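Section 4: Warming Drinks in the Microwave

This is the part of the Wivness kitchen guide people come back to most, and we love it too! A good warm drink takes very little work once your counter is set up.

Before you start

1. Clear enough counter in front of the microwave to set a mug down on either side.
2. Check that the mug is marked microwave-safe. Metallic trim, even a thin gold line, means it stays out.
3. Fill it no higher than two finger-widths below the rim.

Note: Milk climbs fast. Leave extra room for it, and use a wider mug if you have one.
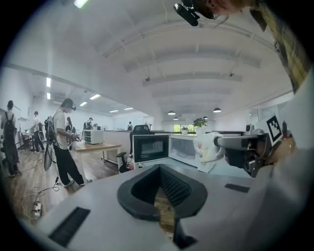

Door position matters more than you'd think, and it's the easiest thing in this whole section to get right. Swing the door all the way open before the mug goes anywhere near it -- a half-open door catches elbows. With a left-opening door like the one on this white microwave, the right side is your clear side, so bring the mug in from there with its handle pointing right. You'll have something to grab the moment the door opens again!

Heating

4. Set the mug slightly off center on the turntable so it travels in a circle and warms more evenly.
5. Close the door until it clicks.
6. Heat for 30 seconds at 1,000 watts, then stir. Repeat until it's the way you like it.
7. Let the mug stand a moment before you lift it out.

Caution: Plain water can boil over suddenly when it's moved. Stir between rounds, and keep your face back from the opening.

Caution: Handles get hot too. Keep a dry cloth within reach.

Plants on top of the microwave look wonderful, but check your manual first for vents in the top panel, and water them at the sink.

Next: Section 5, Cleaning the Turntable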